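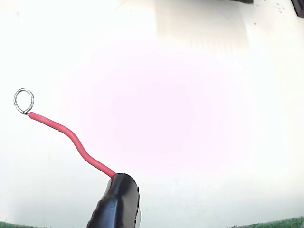 Lurnach

Estimativa de pose de ferramenta e planejamento de trajetória para objetos pequenos segurados por garra

Versão 0.4, atualizada em 8/4/25

O Lurnach recebe imagens da câmera de punho e da câmera de mesa e devolve a posição da ponta útil do que a garra está segurando. No nosso caso, quase sempre um fio rígido dobrado em laço. Com essa posição na mão, o planejador para de mirar com o centro dos dedos e passa a mirar com o laço. Parece um detalhe, mas muda tudo! Um fio com curva em S termina bem longe de onde a cinemática diz que a garra termina, e cada pegada deixa o laço num ângulo um pouco diferente.

O pacote tem dois módulos. O de percepção segmenta o fio, acha o ponto em que o isolamento acaba e ajusta uma elipse ao laço de metal. O de planejamento se chama Akbulut e pode ser usado sozinho, se você já tiver a pose por outro caminho.

Instalação

Python 3.10 ou mais novo. Clone o repositório e rode:

pip install -e .
lurnach check

O check abre as câmeras declaradas em config/cameras.yaml, grava um quadro de cada uma e reclama se os relógios estiverem separados por mais de 40 ms. Se reclamar, arrume isso antes de qualquer outra coisa. Perdi uma tarde inteira de July (o nome da branch ficou assim mesmo, july-sync) achando que o erro estava no controlador.

Uso rápido

lurnach track --camera wrist --tool loop
lurnach plan --target cube --tool loop --dry-run

O primeiro comando publica a pose do laço. O segundo calcula a trajetória até o alvo e mostra o resultado sem mover o braço. Para mover de verdade, tire o --dry-run e deixe a mão perto do botão de parada.

Alvos cercados

A parte de que mais gosto nesta versão! Um cubo solto na mesa é fácil. Um cubo dentro de um rolo de fita é outra história: a parede do rolo esconde parte das faces, a descida tem que ser quase vertical e o laço não pode encostar na borda. O Akbulut agora trata o rolo como um anel com altura e procura a entrada por cima, com folga configurável em clearance_mm. 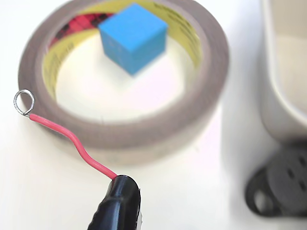 A folga padrão é conservadora. Com valores menores o planejador encontra mais soluções, só que qualquer erro na elipse do laço vira contato com a parede. Se a sua estimativa anda tremendo, aumente smoothing_window antes de mexer na folga.

A mesa branca é ótima para segmentar o fio vermelho e péssima para o metal. Quando a exposição sobe, o laço prateado some no fundo e a elipse fica sem apoio de um dos lados. Fixe a exposição manualmente. O automático da câmera de punho reage a tudo que passa na frente e o rastreador sente cada mudança.

Dados

Os episódios ficam no formato do Dimport, um diretório por tentativa, com vídeo, estados das juntas e um arquivo de eventos. A divisão atual:

treino: 220 episódios
validação: 40 episódios
teste: 40 episódios
total: 300 episódios

A anotação marca a ponta do laço, o fim do isolamento e a máscara do alvo. Oclusões totais recebem visible: false e continuam no conjunto. Por favor não filtre esses quadros ao treinar - o modelo fica confiante demais sem eles, e isso aparece bem na hora da descida.

Para converter gravações próprias:

dimport convert gravacoes/ --out dados/ --rate 50

A taxa é em Hz e vale para os estados das juntas. O vídeo mantém a taxa original.
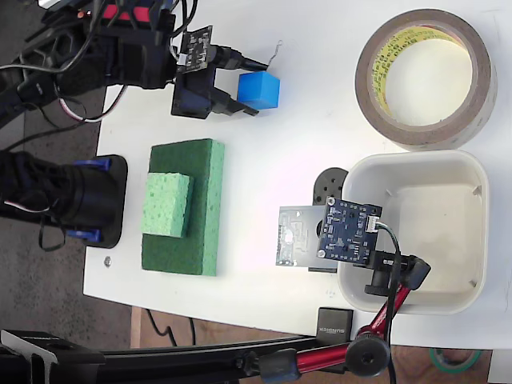 Ah-rin Song
Responsável por percepção e planejamento, projeto Padus

Calibração

A câmera de mesa e a de punho são calibradas em separado e depois alinhadas com lurnach align. Toda vez que alguém mexer em suporte, braço articulado ou trilho, rode o align de novo, mesmo que o deslocamento pareça nada. O resíduo sai no terminal e também em logs/align.json, o que ajuda muito a comparar sessões.

Cabos merecem atenção: o modelo de colisão conhece os elos e a garra, mas não conhece cabo nenhum. Dá para acrescentar volumes proibidos em config/keepout.yaml.

Limitações

O rastreador supõe um laço só e um fio que não muda de forma durante o movimento. Se o fio dobrar no contato, a pose continua saindo, bonitinha e errada. Estou testando um detector de deformação na branch flex e ele já pega os casos grosseiros.

Também falta suporte a alvos transparentes. Esponjas funcionam como alvo, com máscara um pouco irregular nas bordas.

Contribuições

Issues e pull requests são muito bem-vindos, em português ou inglês. Para erros de rastreamento, anexe o diretório do episódio inteiro e a saída de lurnach check. Gravações com fios de outras cores me interessam demais, mandem!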